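Workshop Tips: Keeping Your Gripper Software Out of Trouble

Posted June 1, 2023 by Marjatta Kauppinen

Name your recordings before you make them. "test_final_new" tells you nothing in August. We use object, task, operator, take, and Jolán Vass still gets to rename mine.

Check the clocks first. If the camera and the finger encoders disagree by a few frames, the planner will learn to close on air, and it will do so with great confidence. Tap two fingertips together at the start of each take and line up the tap in the viewer.

Shiny plastic fools depth. On curved molded parts, the inside of a bowl shape comes back full of holes or, worse, full of invented surface. Fukix has a fill option that smooths all this over. Turn it off until you've looked at the raw cloud, then decide whether you like being lied to.

Mask the gripper. The segmenter in Gurninow 2 is fond of calling black fingers part of the object, especially when they're underneath it. A fixed mask per finger opening takes an afternoon to draw and saves a week of grumbling.

Treat thin handles as their own part. One box around the whole thing sends the planner straight through the gap.

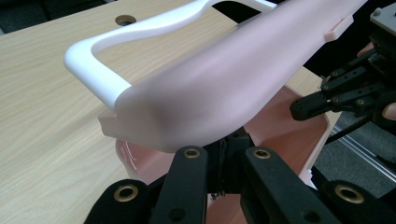

Cables belong in the collision model too. Add a fat capsule along the usual run and accept that a few good grasps will be thrown out. The last batch at Prumport had 1137 candidate grasps and kept 903 after the capsule went in, and I don't miss the others.

Two grippers, two namespaces. Left and right sharing a topic is funny once.

Cap the closing speed in the driver, where a script can't talk it out of it. Ours sits at 10 percent for anything new.

Keep the old config. Ferrand's updater overwrites it without asking, then congratulates you. Copy it somewhere the updater can't reach, and write down which firmware it went with.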